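Dedifferentiation

The cells in well 20 had stopped being skin at some point before the morning count. The log gave the time as 4:10, when the instrument first returned a blank in the column for tissue type.

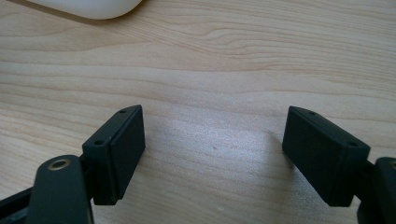
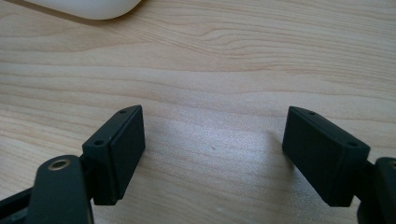 Pale wood grain, with a white rounded shape at the upper left.

Short fiction

Mendside had licensed the Shojaei protocol to regrow fingertips. The instructions ran to 52 pages and assumed a cooperative wound. A cap of tissue was laid over the stump, the cells under it were persuaded to forget what they were, and after 21 days they were reminded. The forgetting was done with a compound made in Curkport. The reminding was done with a protein, at intervals, in very small amounts.

The technician on the night shift checked the dose record for well 20. All doses had been delivered. She checked the neighboring wells, which contained nail bed, fat and the beginnings of a small artery. She pulled a sample from 20 and put it under the microscope.

The cells were round and evenly spaced. They divided on schedule – she watched two of them do it – and then each pair moved apart until the spacing was even again. A tumor would have piled up. A fingertip would have folded. These kept their distance and waited.

She ran the sample against the Korkonico reference set, which held every adult tissue and most of the embryonic ones. The search took until six and returned no match. The nearest entry was a sponge, with a note that the score should not be relied on.

The form offered three outcomes: healed, failed, contaminated. She left the field empty and wrote in the comments that the culture was stable. Then she gave it the next dose of protein, as the protocol required, and watched the cells pass it along from one to another, unopened, to the edge of the dish.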